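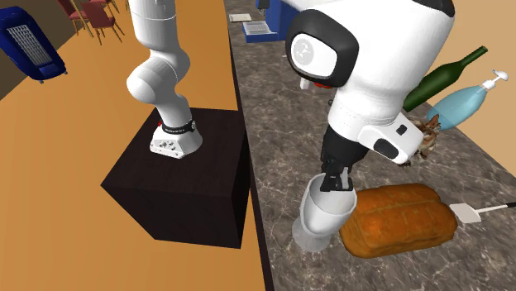 Week 5 handout -- the Hevum kit, should the lab buy in? Read before section, bring your marks. Hevum is the starter bundle from Turach: simulator license, one arm model, a set of kitchen rooms, and the Prinurum task editor on top. Price is 3899 per lab, 125 per extra seat. Default kitchen task is the bread one: arm on a dark pedestal next to the long marble counter, gripper pointing down just left of the loaf, spatula on the other side of the loaf. Pedestal stands on the floor, so reach across the counter matters more than you'd think. Note also the green bottle and the pump bottle further back, both at a slant. Clutter like that is where most of you will lose points.

What you get
License, one year
Arm model w/ joint limits already set
100 preset tasks, kitchen and bench
Log export (plain text, good)
Email support, no phone

What you dont get
Soft objects. Bread is a rigid body in this version. Squeeze it and nothing gives -- so grip force numbers on food mean very little. Write that in your report.
Real arm driver. Sold separately by Stetsiuk, we have no quote yet.

Setup notes
Install took most of a morning on the older machines. Fine on the new ones. Set the graphics to medium or the editor stalls when you load a second room. Save before switching rooms!! Autosave is off by default.

Our test
877 runs on the default bread task, left overnight. Scripts are in the shared folder. Look at the failures first, then the rest. Common ones: approach too low, wrist turned wrong way, planner picks a path thru the clutter. Seperate these in your table, one row each, dont lump them as "missed".

Terms to know for the quiz
workspace -- everywhere the gripper can get to
end effector -- whatever is on the end of the arm
grasp pose -- position plus angle at the moment of closing
reset -- putting objects back to start, by script

For next time
One page, buy or don't buy. Give cost per seat for a class our size, show the math. Compare with the free simulator from week 3. Quote is good through October, so I need your pages before then. Late ones go in the box by my door.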